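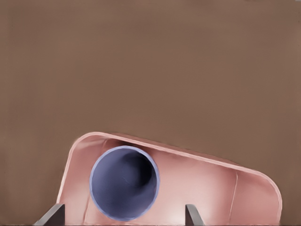
Simulator view from the gripper: blue tube in the pink tray, one finger either side.

**Open day demo: how do I stop the fingers fouling the tray wall?**

Posted by **okabe_lane**

I am setting up a demonstration for our department's open day in May. Visitors will come through in small groups and watch an arm take a short hollow tube out of a shallow tray and set it down on the table. The tray has a raised lip and rounded corners. I want the simulator view on one screen and the real arm working beside it, running the same program.

The view above is from the simulator, just before the grasp. The tray is at an angle to the gripper and the tube sits towards the left side of it. In simulation the pick is fine. On the bench the left finger touches the inner wall in a fair share of attempts and the controller stops on a force limit, which then has to be cleared by hand. With visitors waiting that is going to be tedious.

Present settings:

- descent in a straight line, fingers fully open
- finger clearance 4 mm each side of the tube
- close, wait 700 ms, lift
- wrist angle fixed for the whole run

I would rather not change the tray, as the printed handout already shows it. Is this a planning problem or a calibration problem? The planner is Flusta, default settings throughout.

---

**Alasdair Tennant**

Probably both, but start with the wrist angle. You have a fixed wrist and a tray that isn't square to it. A tube looks the same from every direction when you are above it, so the tube does not care which way the fingers come in, but the wall does. Turn the wrist until the line between the fingers runs along the long side of the tray. The fingers then use the length of the cavity, where there should be more room, and the near wall stops mattering so much. Check the clearance at both ends before you try it under power.

Then look at the opening width. Fully open is a poor default inside a container. Command a width that gives you the 4 mm you want and no more. Check that the planner is using it – Flusta will take a width for the grasp pose and still open fully on the approach unless the approach width is set separately. I lost an afternoon to that.

For calibration, put the tube on the bare table with no tray and run the pick a good number of times. Watch which finger makes contact first on closing. If it is always the same one, you have a constant offset, and you can measure it and put it in the tool frame. If it varies, look at the camera mount or at play in the wrist.

The simulator will not show you any of this unless you add error to it. Shift the tray pose by 2 mm in each direction and rerun. If the simulated finger hits the wall as well, the margin is too small and no calibration will make it comfortable.

On the force limit: leave it alone. People will be standing near the arm. Write a recovery step instead, so that on contact it backs straight up, reopens to the narrow width and tries again once. Visitors generally find a retry more interesting than a clean pick.

---

**hamell_bench**

just use a deeper tray, or put the tube in the middle. we did an open day at Sosby and had everything in a flat box with no sides and it was fine all day

---

**pgm2650**

Agree with the wrist rotation. Two additions.

The 700 ms wait after closing is a guess about when the grip is firm. If your gripper reports finger position, lift when the position has settled and the width is what the tube should give. A fixed wait will also lift on an empty grasp, and the arm will then solemnly place nothing on the table.

Second, the tube is hollow. If the walls are thin, keep the closing force low, or it may go slightly oval and sit differently for the next group. Use a few tubes and swap them during the day.

Also mark the tray position on the table with tape. Somebody will move it.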